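**Injera for a group of 30, order in or book a place?**

Posted by Skorner, 2020-05-08

Planning ahead for when we're all allowed out again. Family do, 30 people, half of them never had Ethiopian food and two who dont eat anything spicy. Been looking at Asfaw, the one on the corner by the bus station, but their set menu only talks about tables up to 12. Do they do bigger groups? Is the food ok for beginners? And do you tip on top or is it in the bill. Also parking. Thanks

**Ayantu Woldegiorgis**

Yes they do big groups, you have to ring, don't use the form on the website, it goes to an old email. Ask for the back room. We had a christening lunch there in March last year and they pushed the tables into one long one.

Food: order mixed platters, one between 3 people. More than that and the ones at the ends can't reach. For the non-spicy two get the alicha (mild, turmeric, potatoes and cabbage) and the shiro if they'll make it without berbere, ask when you book, not on the day. Kitfo comes raw unless you say so. Tell your relatives!! My brother in law didn't know and went very quiet.

Injera refills were free when we went, might of changed. The sour taste puts some people off at first, they'll bring rice if you ask. Coffee ceremony is extra and takes a good while, so tell them at the start of the meal if you want it.

Service was in the bill for our group. Check the bottom line before you add more.

Parking, use the multi storey behind the station. Street out front is permit only till 6.

**Nilolora**

Went once, a Tuesday. Lentils lovely, bit slow. Paid by card fine. can't say about groups

**Ever**

Disagree on the platters, get individual plates for the older ones, eating with hands off a shared dish isn't for everybody and they'll do forks no fuss. Rest of what Ayantu said is right. Bill for our lot came to £256 with drinks, no complaints, tibs was the best thing, the lamb one. Skip the starters, you won't need them.

Takeaway is running at the moment if you want to try it first, collection only.
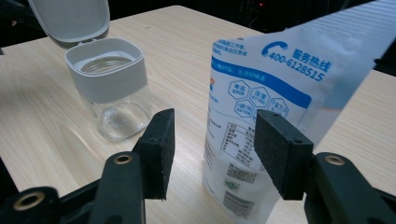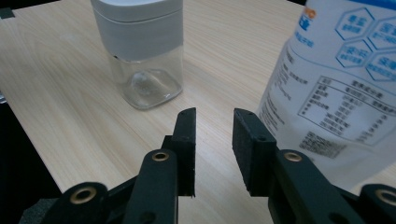

*2 min read · 736 views*

Forgot to say, the back room has a step down into it. If anyone's in a wheelchair ask them for the side door when you ring. And do ring before teatime, they don't pick up once it gets busy.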